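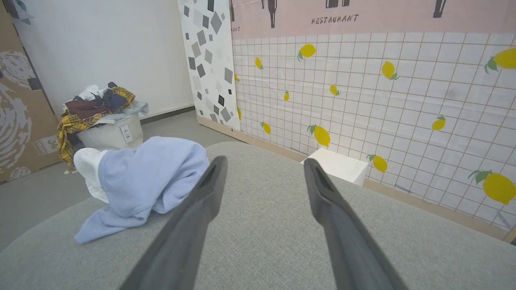 Tondum, en janvier

Je vous avais promis un retour sur la pince Flallix 2 dès que j'aurais pu la voir tourner ailleurs que sur une vidéo de catalogue. C'est fait ! Wenow, qui la distribue chez nous, ouvrait son atelier de Tondum toute une matinée et j'y suis restée jusqu'à ce qu'on range les chaises (enfin, presque).

Le thème de la démonstration : le linge. Pour une pince à deux doigts, je ne connais pas grand-chose de plus pénible. Un cube, ça se prend n'importe comment. Un vêtement froissé, il faut trouver un pli, le pincer sans embarquer tout le reste, et savoir le lâcher au bon endroit. Sur la photo, on a la vue depuis le poignet, celle que l'opératrice suivait sur son écran : les deux doigts ouverts, un vêtement bleu clair replié sur une assise grise, et plus loin le bac blanc qui déborde, avec la chemise jaune à carreaux qui pend sur le côté.

Ce qui m'a plu tout de suite, ce sont les doigts. Ils sont creusés sur leur face intérieure et ajourés au bout, et quand on les a en main on comprend mieux l'intérêt : le tissu se loge un peu dans le creux au moment du serrage. J'ai pu les manipuler sur la table d'à côté, le démontage se fait avec 2 vis par doigt et une clé fournie. Même moi j'y suis arrivée du premier coup, c'est dire. Le gris anthracite mat est la seule finition proposée, et tant mieux, ça ne renvoie pas la lumière dans la caméra.

Côté commande, deux modes. En pilotage à distance, on sent un petit retard à la fermeture, rien de gênant une fois qu'on a pris le rythme, mais les dix premières minutes j'ai pincé beaucoup d'air. En mode enregistré, la pince rejoue un geste appris. Là, je suis plus réservée : sur un tee-shirt posé à peu près pareil, ça passe bien, sur un tas en vrac j'ai vu pas mal de prises ratées. L'équipe ne s'en cachait pas et relançait tranquillement.

J'ai aussi posé la question du bruit, parce que l'ancienne version sifflait vraiment (ceux qui l'ont eue savent). Celle-ci ronronne, on peut discuter à côté sans hausser la voix.

La fiche, telle que je l'ai notée sur place :

Modèle : Flallix 2, pince parallèle à deux doigts
Ouverture maximale : 9 cm
Masse avec la caméra de poignet : 300 g de plus que la version nue
Doigts : démontables, vendus par paire
Montage : bride standard, ou adaptateur Khaemba en option
Prix chez Wenow : 1672 euros, adaptateur non compris

L'adaptateur Khaemba, parlons-en. Si votre bras a déjà quelques années, vous en aurez sûrement besoin, et je trouve dommage qu'il ne soit pas dans la boîte à ce tarif. Il se visse bien, le câble passe à l'intérieur, mais vérifiez le sens du connecteur avant de serrer, j'ai vu quelqu'un tout redémonter pour ça.

Est-ce que je la prendrais ? Pour de l'enseignement ou pour un petit labo qui travaille sur les objets souples, oui, sans trop hésiter. Pour trier des pièces rigides toute la journée, c'est payer cher des doigts dont vous ne profiterez pas, regardez plutôt le modèle simple de la même gamme.

Wenow prête un exemplaire de démonstration sur demande, il faut passer par le formulaire de l'atelier et préciser le modèle de bras. Les doigts de rechange étaient en rupture lors de ma visite, le réassort est annoncé pour mars. Si vous l'avez déjà montée sur un bras plus ancien, racontez-moi en commentaire, je suis preneuse de vos réglages de serrage pour les tissus fins !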